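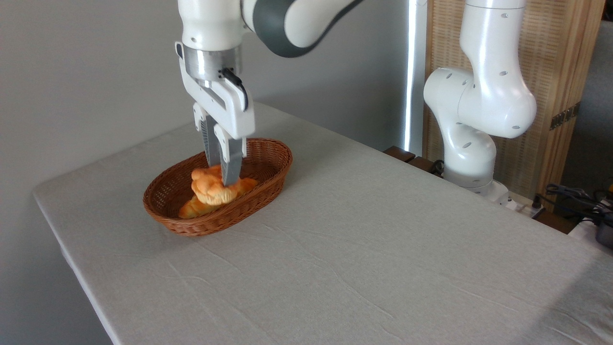
### 3.2 Table materials and the bread basket

The serving study looked at how bread is presented at a shared table and how the choice of basket and cloth affects what people take. Sessions ran in the dining room at Drikcombe in June, with a second set at Skindunthorpe using the same linens and tableware. Each session lasted 15 minutes. Lorcan McGrath set the tables at both sites, and Carola Hollmann kept the records.

We used woven baskets in preference to plates or boards. In an earlier trial at Skindunthorpe, rolls placed on a flat board tended to be pushed toward the middle of the table, and guests at the ends took fewer of them. A basket with a raised rim kept the bread together and could be passed by hand. We chose an oval shape so that a long piece could lie flat in the bottom with room left for a smaller one beside or on top of it.

Cloth color was kept pale at both sites. Hollmann had noted that crumbs and glaze marks were hard to find on the patterned cloths used before, and the count of dropped pieces suffered for it. The cloths were laid straight from storage without ironing, as they would be on an ordinary day in either dining room. Figure 2 shows the light gray cloth with its creases still in it and the wicker basket holding one long piece, while a knotted roll with an orange top is over the cloth near the front of the table. Light creases of this kind did not tip the basket in any session, and we made no further effort to remove them.

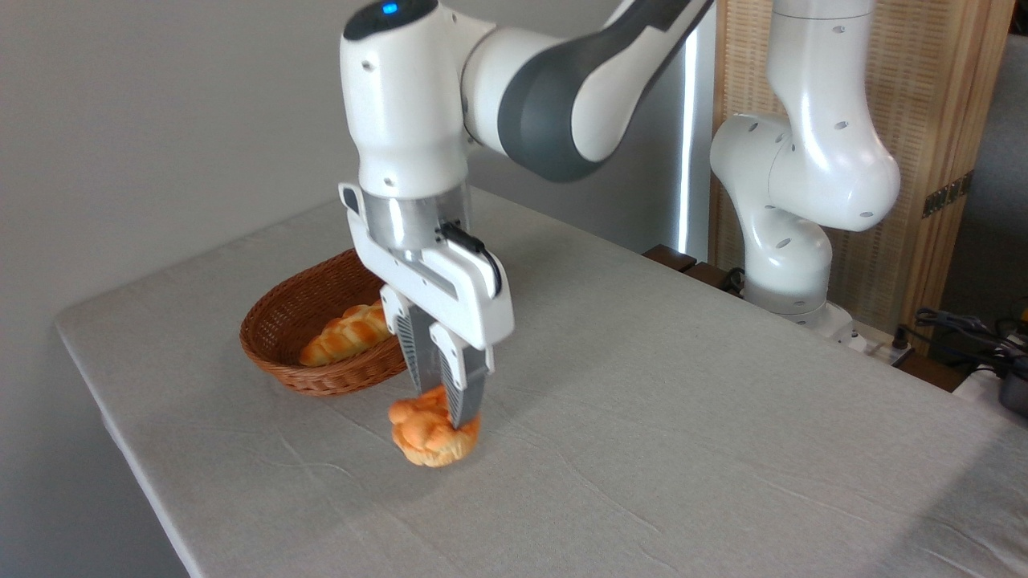
**Figure 2.** Oval wicker basket and bread on the light gray cloth.

Bread was bought from Sawatzky on the morning of each session and kept in paper bags until the table was set. We asked for shaped pieces with a firm crust. Soft sliced bread had been dropped from the plan after Xiaoqing Ren found that the slices stuck together in the basket and were often taken in pairs by mistake, which made the portion records unreliable.

Guests were not told that the bread was being studied. They were given a short form at the end of the meal covering the whole table, with one item on the bread. Across both sites we collected 220 forms. Forms with the bread item left blank were kept for the other parts of the analysis and are treated separately in Section 4.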